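Judthorpe Rental Listings: README

Judthorpe is a table of 800 apartment and house rental listings, collected from the notice pages of two letting agencies, Fleury and Plolen. Each row is one listing as it stood on the day it was copied. Sale listings are not included.

Files

listings.csv holds the main table, one row per listing, 9 columns.
text.csv holds the full ad text, joined on listing_id.
split.txt marks 600 rows for training. The rest are for testing.

Columns

listing_id, agency, town, rent_month, deposit, floor_area, bedrooms, furnished, pets. Rent is in dollars and excludes utilities unless the ad gave only one combined figure, in which case rent_month is blank and the figure stays in the text. Floor area is in square feet. Furnished takes yes, no or part.

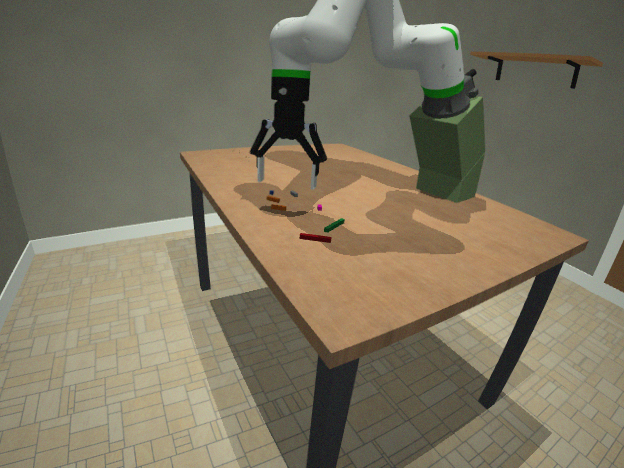 Dace Vanags wrote in after the November release that "part" was being used for two different things, apartments with appliances only and apartments with a few pieces of furniture, and asked for them to be separated. Appliances alone now count as no. Rows changed for this reason have an entry in changes.txt.

Known problems

Plolen reposts unlet apartments under a new number. Exact repeats were removed, but a listing with a lowered rent was kept as a separate row. Deposits given as "one month" were converted to the rent figure. Pets is blank wherever the ad is silent, and should not be read as a no.

Street numbers, phone numbers and agents' names were stripped from the ad text with the Flokum script, then checked by hand by Perrine Bodin. If you find one that was missed, send the listing_id to Delwyn Cosgrove. Corrections go out on Friday.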